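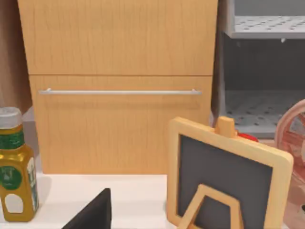 Asked by plerkness_pat in Kitchens & Fittings, October, 2 answers

Can I swap a long bar handle without leaving holes showing?

I've got a honey-coloured wood cabinet with one of those long silvery bars across the lower front, and I keep catching my pocket on it! I'd love small knobs instead (Piteck do some lovely ones) but I'm scared of the old screw holes. Filler, or new fronts? Paline quoted me for 2 fronts and I nearly fell over.

geum_and_tonic
Filler, every time. I did mine with coloured wax sticks, warmed up a bit and pressed in, then scraped flat with an old bank card. Try it on the inside first, mine came out too orange and I had to dig it all out again (grr). Or put the knobs over the old holes, if you don't mind them being that far apart.

Mossy5
just get a shorter bar?? had the same trouble with my coat. no idea about wax, sorry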